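What Buyers Say: Low-Cost Hand Tools and Their Online Reviews
Student project report, Consumer Studies module

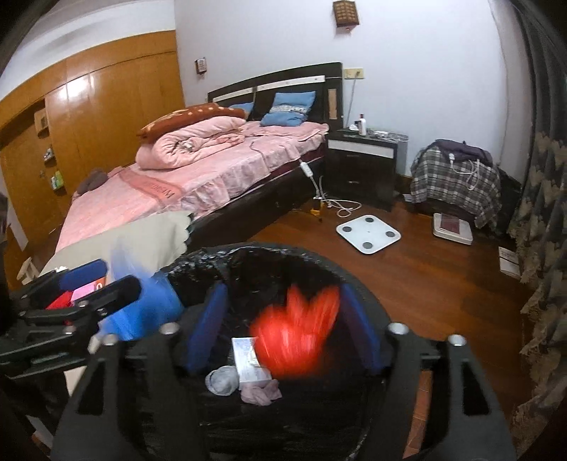

Figure 1. A bin lined with a black bag, with a small box and crumpled tissue inside.

1. Background

Most people who buy a cheap hand tool online look at the star rating first and read two or three reviews at most. My project asked whether the star rating on its own gives a fair idea of what is wrong or right with a product. I chose staple guns, tape measures and small screwdriver sets because they are sold in large numbers, cost little, and are often bought by people who do not use tools for a living.

The reviews came from the website of one online shop, Karker, which sells office and household goods. I looked at two of its ranges, Skosex (the lower priced one) and Alura. I had hoped to include the Hämmerli range as well, but only 9 reviews had been posted for it, so it was left out of the tables and is only mentioned in section 4.

2. Method

I copied 482 reviews into a spreadsheet. Reviews with a star rating but no text were removed, and so were repeats, where the same text had been posted under two colours of the same tool. This left 343 reviews. Each one was read once and given a main topic: the tool itself, delivery, description on the website, packaging, or price. If a review covered more than one topic I used the one it spent most words on. I then read 63 of them a second time two weeks later without looking at my first answers, to see if I was being consistent. Most matched. The ones that did not were nearly all cases where the buyer complained about price and quality in the same sentence.

I did not contact any buyers and the names they posted under were not kept.

3. Findings

The most common topic in both ranges was the tool itself. This was expected. What I did not expect was how many of the one-star reviews had nothing to do with how the tool worked. Tape measures were marked down for arriving in yellow when the photo was grey, for being marked only in centimetres, or for coming a day late. Some of these buyers said in the same review that the tape measure was fine.

Five-star reviews were shorter than one-star reviews and gave less detail. Many were one line such as "does the job" or "good for the price". A person trying to choose between two screwdriver sets would learn very little from them.

Staple guns had the most useful reviews. Buyers said which staples fitted, whether the spring was stiff, and what they had used it on. Several complained that the Skosex staple gun came without any staples and that the website did not make this clear. Those reviews were spread between two and four stars, so a shopper who filtered by one star would have missed the point completely.

Packaging came up more in the Alura range. The screwdriver sets are sold in a moulded plastic case and buyers found it hard to get the pieces back in once they had been taken out. A smaller group liked the case and kept it in the car.

4. Problems with the project

All the reviews came from one shop, and people who buy from a different kind of shop may write differently. The date of each review was shown but I did not use it. Looking back I should have, as one of the tape measures seems to have been changed part of the way through and the older reviews may be for a different model. The Hämmerli reviews were too few to count but were longer than most of the others, and it would be worth going back to them when there are more.

Putting each review under one topic was quick but it lost information. A second column for a minor topic would have fixed this and would not have taken much longer.

5. Next steps

I plan to add the review dates to the spreadsheet in March and redo the tape measure table with the older reviews kept separate. The topic list will also be changed so that missing parts, such as staples, have their own heading.

Submitted February 9, 2022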